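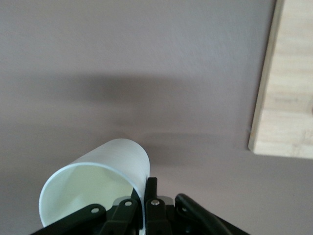
Paltport 과제 중간 진행 보고
수신: Margaritis 지원사업 담당
작성일: 2019년 5월 21일 화요일
공유 10 · 댓글 2

1. 보고 범위

3월 보고 이후 진행한 그리퍼 제어기 비교와 카메라 배치 비교를 정리한다. 대상은 주방 물체를 다루는 양팔 작업이고, 팔과 그리퍼 본체는 바꾸지 않았다. 바꾼 것은 그리퍼를 구동하는 제어기와 인식에 쓰는 카메라 조합이다. 손끝 재질 비교는 원래 이번 기간에 포함되어 있었으나 제어기 쪽 일정이 길어져 다음 기간으로 넘겼다.

지난 보고에서 남은 질문은 두 가지였다. 첫째, 얇은 컵을 잡을 때 생기는 눌림이 그리퍼 기구 때문인지 제어기 때문인지. 둘째, 손목 카메라 하나로 접근부터 파지까지 끝낼 수 있는지. 첫째는 답이 나왔고 둘째는 절반 정도만 답할 수 있다.

2. 제어기 비교

비교한 제어기는 기존에 쓰던 Jateo 제어기와 이번에 도입한 Ruleron 제어기이다. 두 제어기 모두 제어 주기를 125Hz로 맞췄다. Ruleron은 더 빠른 주기도 지원하지만 그 상태로는 비교가 되지 않아 이번에는 사용하지 않았다.

시험 물체는 10종이다. 컵류, 쟁반, 도마, 칼, 냄비 뚜껑처럼 실제 작업 순서에 들어가는 것만 골랐다. 물체마다 제어기별로 200회씩 잡는 것을 목표로 했으나 냄비 뚜껑과 도마는 채우지 못했다. 뚜껑은 손잡이 쪽 접근 각도를 다시 정하느라 시작이 늦었고, 도마는 Jateo 제어기에서 과전류 정지가 반복되어 중간에 멈췄다. 유효 기록은 두 제어기를 합쳐 3,278회이다. 통신이 끊긴 기록과 물체 위치를 잘못 놓은 기록은 이 수에서 뺐다.

눌림 문제는 제어기 쪽 원인으로 판단한다. Jateo 제어기는 손가락이 물체에 닿은 뒤에도 목표 폭까지 계속 닫으려 하고, 전류 한계에 걸려야 멈춘다. 한계를 낮추면 컵은 덜 눌리지만 칼 손잡이가 미끄러진다. 물체별로 한계값을 따로 주면 둘 다 되기는 한다. 다만 물체가 섞여 있는 작업에서는 인식이 한 번 틀리면 값도 같이 틀리기 때문에 운용하기가 어려웠다. Ruleron 제어기는 접촉을 감지한 시점의 폭을 기준으로 힘을 올리므로 같은 설정으로 종이컵과 칼을 모두 잡을 수 있었다. 그리퍼 기구는 양쪽이 같으므로 차이는 제어 방식에서 나온 것으로 본다.

Ruleron이 모든 항목에서 나은 것은 아니다. 닫히는 시간이 더 길고, 접촉 감지가 너무 일찍 걸려 물체에 닿기 전에 멈추는 경우가 있었다. 주로 팔이 감속하는 구간에서 닫기 명령이 들어갔을 때 발생했다. 팔이 완전히 멈춘 뒤 닫도록 순서를 바꾸니 빈도가 줄었지만 한 번 잡는 데 걸리는 시간은 그만큼 늘었다. 제조사에 감지 문턱값을 외부에서 바꿀 수 있는지 문의했고, 다음 펌웨어에 넣겠다는 답을 받았다. 배포 시점은 아직 모른다.

설치 난이도는 Jateo 쪽이 낫다. 배선이 단순하고 기존 명령 체계를 그대로 쓴다. Ruleron은 별도 전원선이 필요해서 작업대 뒤쪽 배선을 다시 했고, 이 작업에 예상보다 많은 시간을 썼다. 접지를 잘못 잡아 손목 카메라 영상이 주기적으로 끊긴 일이 있었으며 지금은 해결되었다.

3. 카메라 비교

카메라 조합은 손목 카메라만 쓰는 경우, 고정 카메라만 쓰는 경우, 둘을 같이 쓰는 경우로 나누어 비교했다. 판정 기준은 잡기 직전 손가락 중심과 물체 중심의 어긋남, 그리고 재시도 여부이다.

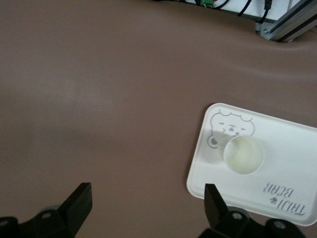

손목 카메라만 쓸 때는 접근 초기에 물체를 놓치는 일이 많았다. 팔이 높이 있을 때는 물체가 화면 가장자리에 걸리고, 이동 경로에 따라 아예 벗어나기도 한다. 물체를 찾는 탐색 동작을 넣으면 되지만 작업 시간이 길어진다. 반면 가까이 간 뒤의 정렬은 손목 카메라가 가장 좋았다. 손가락 끝이 항상 같은 자리에 보이므로 카메라와 그리퍼 사이의 보정값이 조금 틀어져도 화면 안에서 맞출 수 있다.

투명한 컵은 어느 조합에서도 성적이 나빴다. 테두리는 잡히는데 몸통 위치가 흔들리고, 밑에 무늬가 있으면 무늬를 컵의 윤곽으로 잘못 읽는다. 깊이 값은 거의 쓰지 못했다. 지금은 테두리를 타원으로 맞춘 뒤 높이를 고정값으로 넣는 방식으로 처리하고 있으며, 컵 종류가 늘어나면 유지하기 어려운 방법이다. 덮개 천의 주름에서 생기는 반사도 영향을 준다. 천을 당겨 고정하고 조명 각도를 바꿔 보았으나 완전히 없애지는 못했다.

고정 카메라만 쓸 때는 반대의 결과가 나왔다. 물체 배치 전체를 한 번에 읽는 데는 문제가 없었고, 두 팔의 작업 순서를 정하기에도 충분했다. 마지막 접근에서 팔이 물체를 가리면 그때부터는 직전 위치를 믿고 들어가야 한다. 물체가 조금이라도 밀리면 그대로 실패한다. 시험을 진행하면서 보정값이 조금씩 어긋나는 현상도 있어 매일 시작 전에 보정판을 한 번 찍는 절차를 추가했다.

둘을 같이 쓰는 조합이 가장 안정적이었다. 고정 카메라로 대상을 정하고 물체 가까이에서 손목 카메라로 넘긴다. 넘기는 높이는 아직 물체마다 손으로 정한 값이다.

4. 양팔 작업 적용

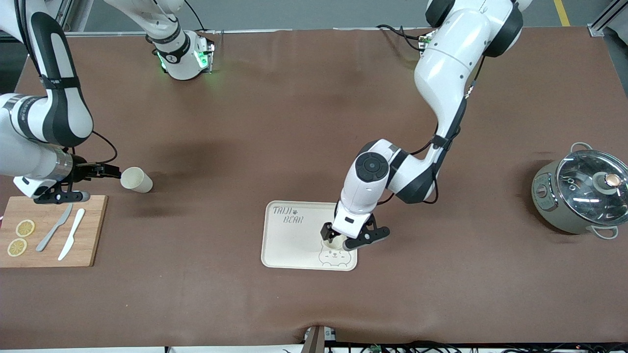
양팔 시험은 한 팔씩 번갈아 움직이는 순서로 먼저 진행했고, 이후 두 팔이 동시에 접근하는 순서를 추가했다. 동시 접근에서는 고정 카메라가 가려지는 시간이 길어져 인식 쪽 부담이 커진다. 쟁반 위의 작은 컵을 왼팔이 잡는 배치가 이런 경우에 해당하며, 그리퍼가 컵 양옆으로 내려오면 위에서 보이는 컵의 면적이 얼마 남지 않는다. 오른팔 쪽 종이컵은 쟁반과 떨어져 있어 이 문제가 덜하다. 도마 위에 나란히 놓인 칼 두 자루는 회색 쪽과 흰색 쪽의 간격이 문제가 된다. 손가락이 벌어진 채로 내려가면 옆의 칼을 건드릴 수 있어, 벌림 폭을 미리 줄이고 접근하도록 했다. Jateo 제어기에서는 중간 폭 정지가 정확하지 않아 이 동작을 빼고 기록했고, 두 제어기의 칼 항목을 직접 비교할 때는 이 점을 감안해야 한다.

두 팔 사이의 충돌 회피는 아직 단순한 구역 분할이다. 작업대 가운데를 공유 구역으로 두고 한 팔이 들어가 있으면 다른 팔은 대기한다. 대기 시간이 전체 작업 시간에서 차지하는 비중이 커서 다음 기간에 손볼 계획이다. 팔 케이블이 작업 중 걸리는 문제는 경로에 손목 회전 제한을 넣어 막아 두었다. 제한 때문에 접근할 수 없는 방향이 생겼고, 냄비 뚜껑의 접근 각도를 다시 정한 것도 이 제한과 관련이 있다.

5. 계획 대비 변경

손끝 재질 비교는 다음 기간으로 이월한다. 재료는 이미 받아 두었으므로 추가 구매는 없다. 도마와 뚜껑의 부족한 횟수는 Ruleron 제어기만으로 채우고, Jateo 쪽은 과전류 정지 기록을 그대로 결과에 넣는다. 같은 조건에서 더 반복해도 모터에 무리만 간다고 판단했다.

예산은 항목 안에서 집행하고 있다. 다만 배선 재작업으로 소모품비를 예정보다 일찍 썼고, 여분 전원 장치를 사려면 장비비에서 일부를 옮겨야 한다. 변경 신청서는 이 보고와 별도로 제출한다.

6. 다음 기간 작업

- Ruleron 제어기를 기본으로 전환하고 Jateo 제어기는 예비로 보관
- 새 펌웨어가 나오면 접촉 감지 문턱값 시험
- 손목 카메라로 넘기는 높이를 물체 크기에서 계산하도록 변경
- 투명 컵 전용 데이터 추가 수집
- 공유 구역 대기 시간 측정 후 구역 분할 방식 수정
- 손끝 재질 비교

7. 확인 요청

Jateo 제어기를 예비로 돌리면 당초 계획서에 적은 장비 구성과 달라진다. 계획서 수정이 필요한지, 아니면 최종 보고에서 설명하는 것으로 충분한지 회신을 부탁한다. 시험 기록 원본은 용량이 커서 첨부하지 않았으며 요청하면 저장장치로 전달할 수 있다.

댓글 2개 · 공유하기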